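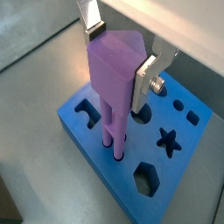

Psychology 161, Spatial Thinking in Early Childhood
Notes for lecture 4: Words for where things are
Instructor: Edem Kyei

We finished last time on mental rotation, and I promised we would get to language. I love this part of the course, so bear with me if I run on a bit!

Start with what a toddler hears. A parent helping with a puzzle says "turn it," "other way," "that one's too big," "put it next to the corner." Every one of those is a spatial word or phrase, and children seem to hear very different amounts of them from one home to the next. The question for this week is whether hearing more of that talk changes how a child thinks about space, or whether children who already like puzzles simply pull more of it out of the adults around them. Keep both possibilities in mind when you do the reading.

Kinds of spatial words

Shape and size: round, flat, tall, edge, corner.
Location: in, on, under, between, beside.
Direction and movement: up, across, turn, flip, toward.
Relations that depend on a viewpoint: left, right, in front of, behind.

The last group comes late. Many children use "in" and "on" happily at two and are still mixing up left and right when they start school (so do plenty of adults, and I include myself in any parking lot). "In front of" is a lovely puzzle all on its own. A car has a front, so "in front of the car" can mean the side with the headlights. A tree has no front, so we borrow our own position and say the ball is in front of the tree when it lies between us and the trunk. Some languages do the opposite for trees, and children growing up with them learn that without any fuss. 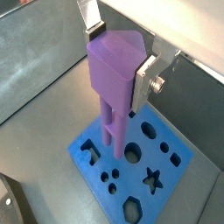

Nana Issahaku asked after the last lecture whether gesture should count as spatial talk, given that her nephew's grandmother hardly says "over" or "through" but draws the whole path in the air with one finger. Yes, and please bring this up in section! A pointing finger or a twisting hand carries direction very well, sometimes better than the word does. When you code a transcript without video you lose all of it, and a family that looks quiet on paper may be full of spatial information.

For section

Find a short stretch of adult and child play, 20 minutes at most, and write down every spatial word you hear. Mark who said it first. Then write 300 words on one exchange that surprised you — a mix-up is often the richest thing on the page. If you have no child handy, listen to two adults putting up a tent or moving a couch. It works nearly as well, and the vocabulary gets more colorful.

Next lecture: maps and scale models. Bring a pencil.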